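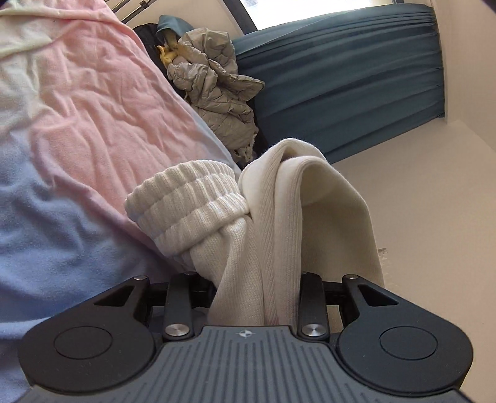
I have loved corduroy since I was small enough to be carried around in it, and I blame the ridges. My thumb goes looking for them! Give me a sofa arm or a jacket cuff with a bit of rib to it and I'll sit there stroking it like a cat. It has gotten so bad that I see the stuff everywhere. Even the gray plate in the photo, with its fine parallel grooves running toward the back between those two big rounded black lobes, makes me think of a good needlecord skirt. Same straight little rows, same gray I wore through most of high school.

So when a fabric shop called Kozma opened a few blocks from me in Sundley and put a whole wall of corduroy in the window, I was in trouble. I went in for a zipper and came home with enough rust-colored cotton for a pair of pants and a bag (and no zipper, so back I went the next morning).

If you've never shopped for it by the yard, the word you want is wale. A wale is one ridge, and the number tells you how many of them fit into an inch. Low number, fat ridges. My rust cotton is a 7, chunky enough that you can hear me coming down the hall. Up at the skinny end it gets so fine it looks almost like velvet from across the room, and that's what you want for shirts or kids' dresses.

The other thing is nap, and this is where I've ruined more fabric than I care to admit. The pile leans one way. Run your hand down it and it's smooth, run your hand up and it fights you a little, and the color changes too. Brushed up looks darker and richer. Brushed down looks paler and wears a bit better. Pick whichever you like, but cut every single piece facing the same direction, because one leg the wrong way around will look like it came from a different pair of pants. Ask me about the green overalls sometime.

I started out with a Sunora pattern, the wide-leg one with the patch pockets, and I'd make it again tomorrow. I skipped the waistband facing and used plain lining cotton, as corduroy folded over corduroy gets bulky fast. For pressing, lay a spare scrap face up on the board, put your piece face down on top, and go easy with the iron. Lots of steam, hardly any push. I flattened a pocket for good once by leaning on it while I was on the phone.

Washing is simple: inside out, cool water, hang it up damp, and give it a shake. Lint is a lost cause. I keep a roller by the front door and another in the car.

The bag came last, cut from the leftovers with the ridges going sideways for a change, and I've carried it every day since May. The corners have already worn smooth where my hand goes. I'm thinking navy for the next one, if the shop still has that bolt by the register.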